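Spent my Sunday at the Skodach open day (2 Aug 2026, doors at 10) and I have so many thoughts, so here goes a thread!

1/ First stop was the simulation room. They practice whole household chores in a virtual home before trying any of it on hardware. I got to watch the bathroom run, both arms reaching toward the toilet, and yes, I cheered.

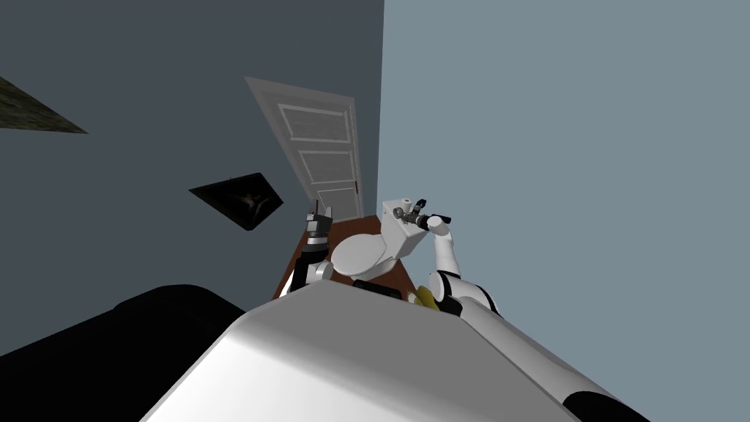 2/ Then the wrist views, my favorite part! Venkatesh Iyer ran the demo and let us pick which view went up on the big screen. The job was small stuff on a white surface – way harder than it sounds. He said Lomesmont, their practice home, has logged 2,872 runs so far and 2,131 of them got a passing score. 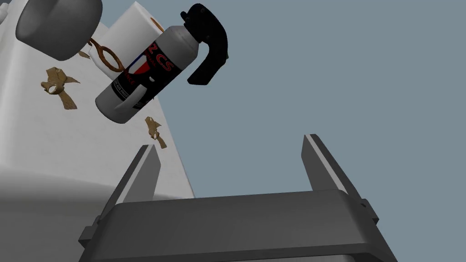
Gripper open, pepper spray canister up ahead.

3/ I stuck around for a second look because I'm a sucker for odd props. Somebody modeled an old-fashioned key with a ribbon bow tied on it and I want one for my desk.

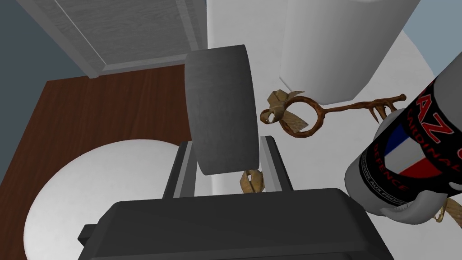
Do you need to sign up for the next open day?
Walk-ins are fine, but the demo room only takes 165 people, so I'd book a spot. The next one is in January.

4/ Going home with sore feet and a free tote bag. Back in January for sure – who's coming with me?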